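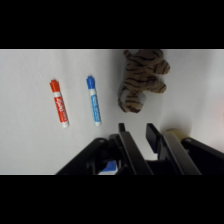
Mylene Umali asks why a dry-erase marker wipes off a whiteboard but stays on a shirt.

The answer is in the ink. It has color, a liquid that dries fast, and something slippery, a bit like oil. The slippery part keeps the color from grabbing the board.

A whiteboard is very smooth. The ink dries on top as a thin skin, and a cloth lifts it off. Cotton is full of tiny gaps. Ink sinks into them and stays there. 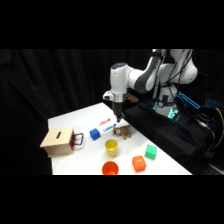

Paper has gaps too, so don't try to erase a page.

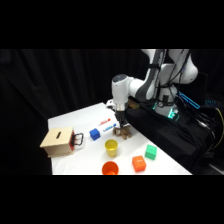 Markers last longer if you store them lying flat. Standing up, the color can slide down to one end. Two markers lying side by side, one with a red cap and one with a blue cap, are fine like that on a table. Push each cap on until it clicks. A marker left open for 3 days may be too dry to write.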